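We use cookies to improve your experience. Accept all / Manage

Search posts Search

Right, back from the Voston open day at Kotdale, feet killing me, going to get this all down before I forget it. Thread.

Doors were meant to be 9. Queue was already down past the bike racks when I got there. Free lanyard, no map, one very small sign saying ROBOTS with an arrow.

Went straight to the kitchen demo as that's the one everyone kept on about after the Cadier visit in May. Plates, oven, mugs, the lot. Standing room only and I ended up behind a man with a huge rucksack.

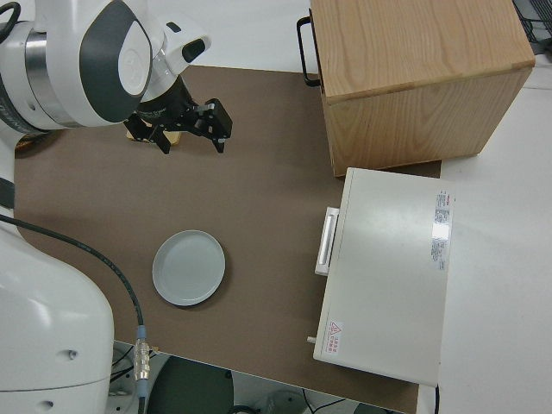
Anyway asked the obvious question, how long does it take to teach it one job. Answer was roughly 500 goes, by hand, somebody steering it every time. For one job! I'd assumed you just sort of told it.

Also asked what happens if you move the table a bit. Long pause. "It depends." Liked that answer more than anything in the brochure tbh.

Crowd mostly students plus a few people from Queiroz in matching fleeces taking loads of notes. They wanted to know about price. Didn't get one.
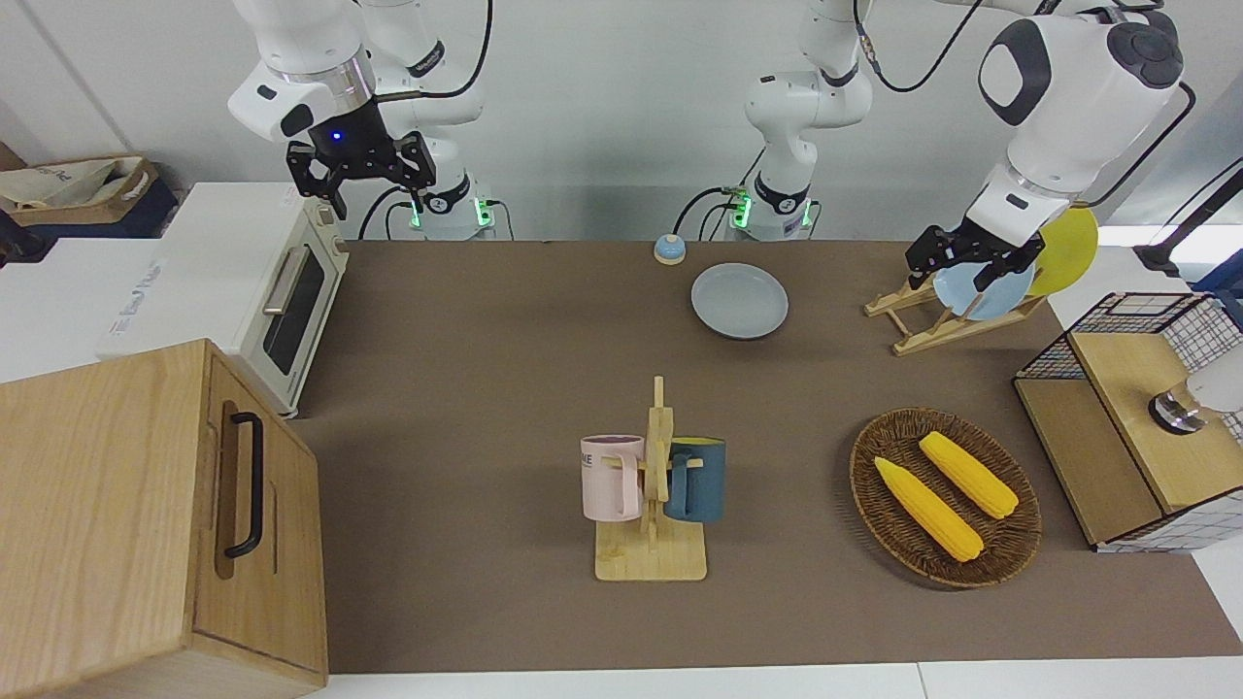 Coffee was 2 quid and awful. Lost my spot getting it. Worth knowing if you're going to the next one — there's a proper café over the road, go there first.

Talk in the side room was on grippers, a bit dry but the bit about soft fingers versus hard fingers was good. Slides are going up apparantly. Will link if they do.

Squeezed back in at the front for the second session and this time had a decent view.
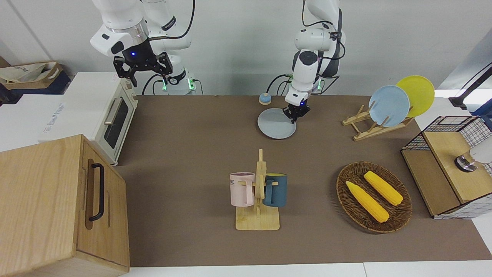 Plates are the thing I keep thinking about. I do them every night without looking and never once wondered where my fingers go. Round plate flat on the table, gripper hanging right over the rim, and all I could think was how little edge there is to get hold of. The ones stood up in the rack look so much kinder. Might try picking one up with 2 fingers tonight, see how I get on.

Would I go again, yes. Would I get there earlier, also yes. More seats please Voston, and a microphone for the poor demo person who was shouting over teh air con all day.

Typing this on the train so ignore spelling — will answer replies when I'm home and fed

Last updated Jul 9, 2022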